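Walk-round for the hand-held grippers, Faramthorpe bench
Filled in by Rafia Bhutto, with Hammad Lodhi reading the items out. Sunday, before the first session.

I've kept the wording of the old list wherever I could, and my comments go under each item as usual. They run long, I know, but Trinidad asked for more than ticks after last time, so more than ticks is what everybody gets!

## A. The tool, before anyone picks it up

- [x] **Finger pads firmly seated, no lifting at the corners**
 Good on both sides. I ran a thumbnail along each one and nothing gave. The log puts this pair at 1,770 closes, well short of the 4,000 where we swap them whatever they look like.
- [x] **Linkage arms move freely through the full squeeze**
 Smooth, with a tiny click near the open end that Hammad could hear and I couldn't. Kwaku has a note to listen for it during the week.
- [ ] **Grommets and fasteners snug**
 Left open on tool 9. One turned a little under my finger, and our rule is that anything that turns gets looked at by Kwaku before it goes out. Please don't tighten it yourself, however tempting it is – the last one that got tightened in a hurry pinched the arm.
- [x] **Handle clean and dry, wrist strap present**
 Fine. Thank you to whoever has been wiping these down.

## B. The person holding it

- [x] **Sleeves above the wrist, rings and lanyards off**
 Atif had his badge round his neck again and took it off with good grace.
- [x] **Free hand stays out of the space between the fingers**
 This is the one I'd love us all to be stricter about. It's so natural to reach in and straighten something. Open up, back the tool away, then straighten it.
- [x] **Break taken on time**
 Sessions are up to 41 minutes. The kitchen timer works perfectly well for this, and it's louder than a phone.

## C. Objects and surface

- [x] **Objects closed, whole and free of sharp edges**
 Lids pressed down on all the small tubs and canisters. Food packaging is allowed under the Pladitz sheet as long as it stays shut, and please, no snacking from the props.
- [x] **Approach slow, fingers open wider than the object**
 Going in gently matters more with narrow upright things, which tip if one pad touches early. Line up first, then close.
- [ ] **Soft surfaces checked for straps, seams and loose folds**
 I've left this one unticked until we agree on the wording. Cloth is welcome, and we want plenty of it, but a strap or a doubled hem can get drawn in between the pads along with the object. Trinidad suggests "clear of the fingers by a hand's width" and I'm happy with that if everyone else is.

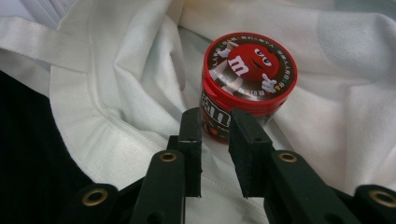
*Item C, soft surfaces: M&M's canister on white cloth, with a strap and a stitched hem in the folds.*

## D. Putting away

- [x] **Fingers left open, tool laid flat in its tray**
- [x] **Tray label matches the log**
 Two labels had been swapped. I put them back and initialed the log.

**Still to do:** Kwaku to look at tool 9 and initial here when he has. Hammad to send the new strap wording round by email, and replies can come straight to me.

R.B.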